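베개 바꾸고 나서 잠이 달라졌어요 (높이 고민하시는 분들 들어오세요)
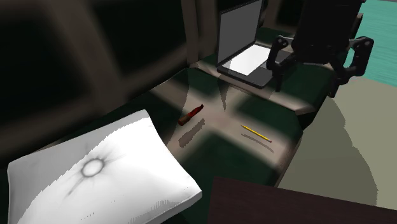

솜눈사람
2022년 3월 26일

옆으로 자는 사람이라 그동안 무조건 높은 베개만 찾았거든요. 그러다 Tolel 낮은 걸로 바꿨는데 세상에, 아침에 목이 너무 편해요! 충전재 600g짜리로 시작했고 지금 2주째입니다. 처음 이틀은 좀 허전했는데(진짜 납작한 느낌) 사흘째부터 적응됐어요. 저처럼 어깨 좁은 분들은 꼭 낮은 것도 한번 누워 보세요~

밤고양이29
저는 반대예요. 옆으로 자면 어깨 높이만큼은 받쳐줘야죠. 600g 써봤다가 팔이 저려서 900g으로 갔고 그 뒤로 쭉 만족 중입니다. Rallis 거예요.

솜눈사람
오 900g이면 꽤 빵빵하겠네요! 어깨 넓으신 편이에요?

밤고양이29
네 넓어요ㅋㅋ 그럼 체형 차이일 수도 있겠네요. 그래도 "옆잠=낮은 베개"로 읽힐까 봐 댓글 달았어요.

두부한모
매트리스 얘기가 빠졌어요! 푹신한 매트리스는 어깨가 파묻혀서 낮은 베개가 맞고, 단단하면 높은 게 맞아요. 저는 같은 베개인데 이사하면서 매트리스 바꾸고 완전 딴 베개가 됐어요.

솜눈사람
헉 저희 집 매트리스 엄청 푹신해요. 이거였나 봐요!!

유월바람
혹시 세탁은 어떻게들 하세요? 저는 통째로 돌렸다가 솜이 한쪽으로 뭉쳐서 망했어요ㅠㅠ

두부한모
건조기에 테니스공 두 개 같이 넣고 저온으로 돌려 보세요. 중간에 꺼내서 손으로 한번 풀어주고요. 라벨에 건조기 금지면 하지 마시고요!

밤고양이29
저는 테니스공 별로였어요. 시끄럽기만 하고... 그늘에 눕혀 말리면서 자주 뒤집어 주는 게 제일 나아요.

유월바람
둘 다 해볼게요, 감사합니다! 6월 장마 오기 전에 빨아야겠어요.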